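Dropped hangers, part two

The slipping is still with us. I ran 300 picks over the last stretch of September evenings and 24 of them ended with the hanger back on the table or on the floor. I had blamed the finger pads, so I cleaned them, then swapped them for the spare set from Penenent. Same result.

Going back through the log helped more. Nearly all the drops came after pick 218, when I had moved on to the hangers with the ribbed grip strips. The fingers were closing partly on a strip and partly on bare plastic, and the hanger twisted as soon as the arm sped up.

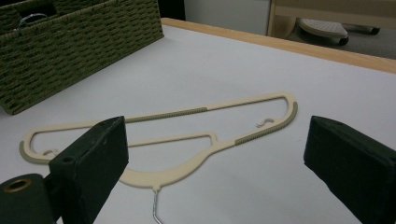
Cream hanger with the gray-green grip strips, fingers open.

The twist wouldn't matter much except that Nelurex, my control script, didn't notice it. It checks the gap between the fingers once, right after closing, and then trusts that number for the whole move. One hanger came loose at full speed and the wire hook hit the wall a foot from my chair. I was sitting closer than I should have been.

For now I have cut the arm speed to 30 percent and the script reads the gap all the way through the move. If it changes, the arm stops. I also moved the chair. Next is a grasp point closer to the neck, away from the strips.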